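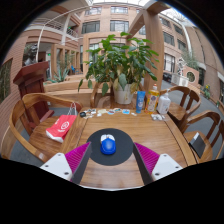

False Grip Fault: Frequently Asked Questions

Maintained by Dzifa Eshun and Efua Annan. Last changed in June.

What is the false grip fault?

The Zisesia hand gripper sometimes logs its jaws as closed when they are open. The video shows one thing and the width number says another. At the top of this page the jaws are open on either side of the mat, and the mouse between them has not been touched. A log that reads "closed" at a moment like that is wrong, and it doesn't matter how clean the rest of the recording looks.

How many recordings are affected?

We have flagged 782. Prastov's own checking tool flagged far fewer, and we asked how it decides. The answer was that it looks for sudden jumps in the width value. Our bad recordings mostly don't jump. They slide over several seconds, so the tool passes them. We would treat any "all clear" from it as meaning very little.

Did this cause the arm incident?

We think so, and Prastov disagrees. The arm was running a model trained on the mouse task. It shut its jaws well above the table, carried nothing over to the drop spot, and then pushed down hard enough to bend a jaw mount. Nobody was hurt. Prastov calls this "a training issue." We would like to know what else a model is supposed to learn from recordings that say closed means open.

Wasn't this fixed in firmware 7?

The release notes say so. We updated 2 grippers, left the others alone, and ran the mouse task on all of them. Both updated units still drifted. One drifted less than before, and we can't say if that was the update or the fact that it had just been recalibrated. Until someone shows us a proper before and after, we are assuming it isn't fixed.

Is it the ribbed fingers?

This theory comes up every week. The magenta wedges flex, so people assume the flex confuses the width reading. But the reading is taken back at the drive, and we swapped fingers between a good unit and a bad one. The fault stayed with the unit. Please stop ordering replacement fingers on our account.

Could the mouse or the mat be the problem?

A shiny shell and a dark mat do make tracking harder, and we have seen the position estimate wobble because of it. Position and jaw width are separate signals, though. The same fault showed up with cups and folded cloths.

How do I check my own gripper?

Power it on with the jaws open and leave it for 8 minutes. Don't squeeze the trigger. Read the width value at the start and again at the end. If it has changed, take the unit out of use and tell Efua. A pass only tells you the unit was fine for those minutes, so check it again after the session.

Can I just correct the numbers afterward?

Dimaculangan sells a script that estimates jaw width from the video. It does reasonably well when both tips are in view, and badly when the object hides one of them. That happens during most grasps, when you need the number most. We don't accept corrected recordings for anything that will run on an arm.

What about the Fleltov gripper?

We have one on loan and haven't seen the fault on it. We also haven't used it much. Ask again after it has been through a few hundred grasps.

When can the arm be used again?

With models trained before the flagged batch, now, at reduced speed and with the stop button in someone's hand. With anything newer, wait until Dzifa has signed the model off in the lab log. A message saying "should be OK" doesn't count as signed off, including when it comes from the supplier.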